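Brernemel Brings Back the Dressing Table, Scrollwork and All
Prurkville shop opens its September show of furniture you sit down at

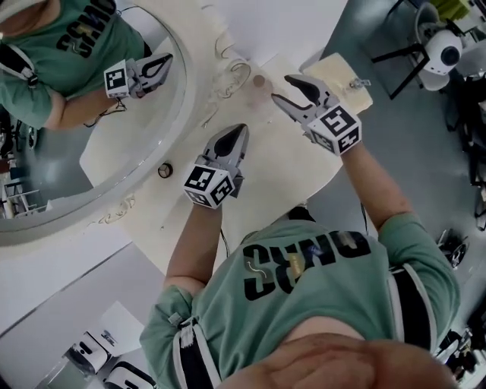
What's on the floor

PRURKVILLE, September. Brernemel, the secondhand furniture shop on the Dorkmont road, will give its front room to dressing tables next month. The pale one with the big round mirror and the carved scrolls is in, and so is the mark on its top.

"We could sand that out," said owner Fermín Núñez. "Then we'd have a table that looks like it came out of a box, and people can already buy those."

The show takes up 600 square feet and runs for two weeks. Prices stop at $500, a figure Núñez reached after a long talk with his landlord.

Gwilym Ellis, who handles repairs, will give two evening talks on cleaning painted furniture. The first covers makeup stains. The second covers what people did to the makeup stains before they called him.

Visitors may open any drawer. Hairpins found inside are theirs to keep.

Doors open at 10 a.m. Entry is free, and parking is behind the Hà bakery, which would like its two front spaces left alone.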